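3.2 Demonstration by hand-held gripper

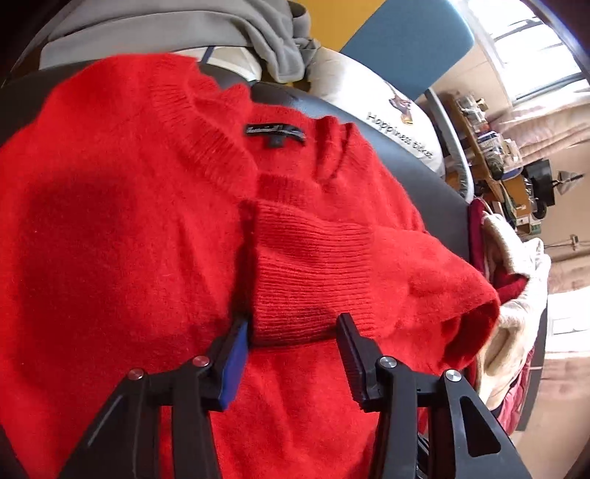

Demonstrations were recorded in furnished rooms and not at a bench, so that garments were met on chairs and beds, among cushions and other clothes. The operator holds the Triltevon tool by its grip and closes the two fingers with a trigger; the camera sits behind the fingers and moves with them.

Figure 3. Folding task, knitwear subset: red jumper, sleeve folded across the body, fingers at the cuff.

Each operator recorded 600 demonstrations over nine sessions. Knitwear proved slower to teach than woven cloth. A ribbed cuff gives the fingers a thick edge to close on, but brushed yarn hides the boundary between layers, and operators often took up the body of the garment together with the sleeve. We kept these attempts and labelled them — Pickering's earlier protocol discarded them — as the policy needs examples of recovery.

For comparison, eight operators repeated the task by remote control on the Kedard arm. Almost 3000 demonstrations were retained across both methods. Trigger position and tool pose were logged on a common clock and resampled before training (Section 3.3).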